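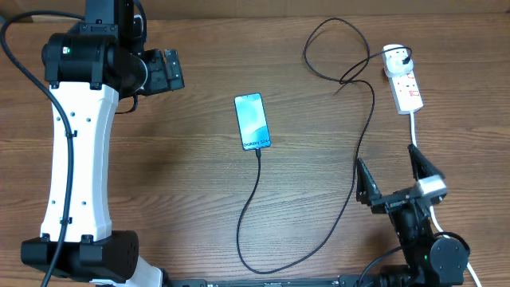 New preprint from our group, posted June 2, 2026. It's about what two-arm manipulation policies do when there's a cable in the way. Short thread on the method and the main result.

The tasks are ordinary desk jobs: plug a charger into a power strip, unplug a phone, move a phone without dragging everything attached to it. People do these without looking. Our baseline policy was bad at them, and we wanted to know which part was bad.

Our guess going in was grasping. Phones are flat and slippery, connectors are small. So Nevzat Ateş went through the failed baseline rollouts and labeled each one by the first thing that went wrong.

Grasping was a smaller share than we expected. The most common first error was an arm moving through space that a cable was also using. A finger catches a loop, the loop tightens, and the phone or the strip shifts. Everything after that is working from a stale position.

The baseline sees the cable fine. If you probe the image features you can recover the cable path pretty well. It just doesn't use that information when it picks the next motion for the second arm.

So the method, which we call Stiltance, adds one thing. Before each chunk of actions, a small head predicts where the cable will be at the end of the chunk, as a rough 2D mask. The action decoder is conditioned on that mask. No physics simulation, no cable model, no tracking markers.

Labels for the mask come from the demonstrations themselves. Take the image at the end of the chunk, segment the cable, and that's the target. Cosmin Husar wrote the segmentation pass and hand-corrected the crossings, where the automatic version kept picking the wrong strand.

Training data is 2,874 teleoperated demonstrations. Every one starts from a different cable layout. Operators were told to drop the cable and leave it – no straightening it out to make the job easier.

That rule matters more than it sounds. In an early batch the operators tidied the cable first out of habit, and the policy learned to expect tidy cables. We threw that batch out and collected again in December.

Evaluation is 300 trials per policy, same start layouts for both, run in the Erkthorpe lab. We matched layouts by overlaying a reference photo on the live view. Stiltance finished more trials, and most of the gain came from layouts where the cable crosses itself between the two arms.

On layouts with the cable lying well clear of both arms, there is no real difference. If your cables are always out of the way, you don't need this.

What it costs: almost 20 ms extra per action chunk on our hardware. We didn't notice it in how the arms moved.

What still fails: white cords on a white strip, where the mask head loses the edge. Also anything where the cable gets lifted high off the table. The mask is flat, so height is missing, and the arm will sometimes go under a strand it should go over.

We also tried giving the policy a second overhead view in place of the mask. It helped a little with the lifted cables and not much with the crossings. Those numbers are in the appendix.

Code and the layout photos are going up under the name Zatorstead once the license question is settled. The demonstrations will follow later, they're large.

If you run this on other arms, please report the failures by first error too. Success rate alone would have sent us off to build a better gripper.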